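Category: Automation / Work notes
Reading time: 2 min

Altora moved part of our sorting work to robot arms in June, and I have been asked what changed on the floor. Mostly the job titles stayed and the hours inside them moved.

Before, a shift meant handling items for most of the day. Now an operator sets up the table, starts a run, watches, and logs each grasp. Kitchen items are the current set. A long handle is harder than it looks: grip it too near the end and any error in wrist angle is larger at the bowl.

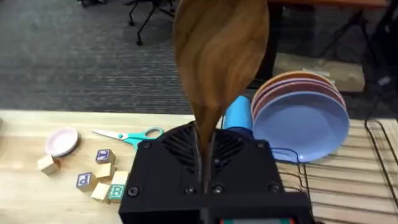
Wooden spoon held upright by the handle, dish rack behind.

Lindiwe Radebe rewrote the log sheet after the first week. The old one had 32 fields and took longer to fill in than a run took to finish. Hers has 20, and the free-text box is at the top, where people use it. Shireen Shezi handles training. She pairs each new operator with an experienced one for two shifts, then lets them run the station alone.

The layout matters more than I expected. Small items go on one side and the rack on the other, with open table between. Light is still an open issue. Arm shadows fall across the work area, and I want to compare runs under a second lamp before we change any settings. 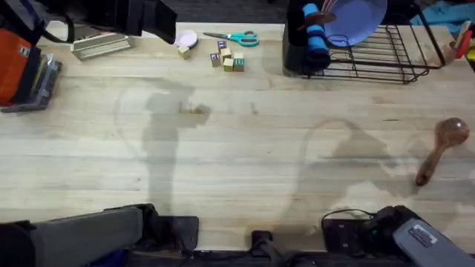
Table with both arms at the near edge, spoon on the right.

Less lifting, more sitting. Wrist complaints are down and eye strain is up, so we now rotate off the monitor every hour. Pay grades have not been updated to match the new duties. Shireen has raised that with Altora and is waiting for a reply.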